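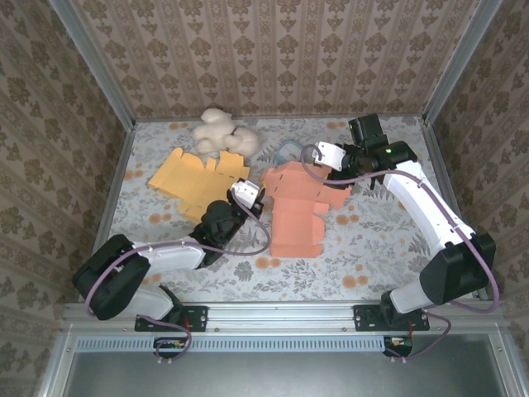

Tetora L3 Cross-Line Laser Level: Review

May 18, 2021

I have never trusted a tool that promises to save me a weekend. The Tetora L3 says so right on the carton, so I went in looking for trouble, and I found some.

We are framing the interior walls of a small house we've been building since last October. Up to now I did all my layout with a four-foot Peltonen spirit level, a chalk line and a plumb bob. Slow, but I know how each of them lies to me. The L3 cost $600 with the wall bracket and the hard case, and at that price I expected it to be right out of the box.

It wasn't quite. I set it up in the hallway, marked the horizontal line on the far wall, turned the unit around and checked it against itself. The two marks were 3 mm apart. The manual calls that "within normal variation after shipping" and gives you a calibration routine that takes two people and a lot of pressing one small button. After that the marks landed on top of each other. Fine, but how many buyers ever check? I'd guess most of them just hang their cabinets.

Once it was set right, the lines were good. Thin, green, easy to see in a room with the windows still boarded over. Outside in full sun you can forget it. The box claims a range that I could only get after supper, with the light going.

Battery life is advertised as 14 hours. I never got close with both lines on. One line only, maybe, if you like working that way. It charges through a port under a rubber flap, and the flap on mine already won't stay shut. On a job site full of sawdust that bothers me more than the battery does.

The wall bracket is the best part. Strong magnet, smooth height knob, no slop. It held onto a steel stud all afternoon while I was hammering on the same wall -- I kept looking over my shoulder at it anyway.

I borrowed a Carketti for a few days to compare. Cheaper, dimmer, and the bracket is junk, but it was dead on from the first check. The Vosell has the same specs as the Tetora on paper and I haven't used one, so I won't pretend to know.

Would I buy the L3 again? On sale, probably. It did speed up the ceiling work, where a chalk line is a misery. For plumbing door openings I went back to the spirit level after a day or two, and it's still the one I pick up first.

Rating: 3 out of 5. I'm checking calibration every time it comes out of the case, and if the numbers start to wander I'll add a note at the bottom of this page.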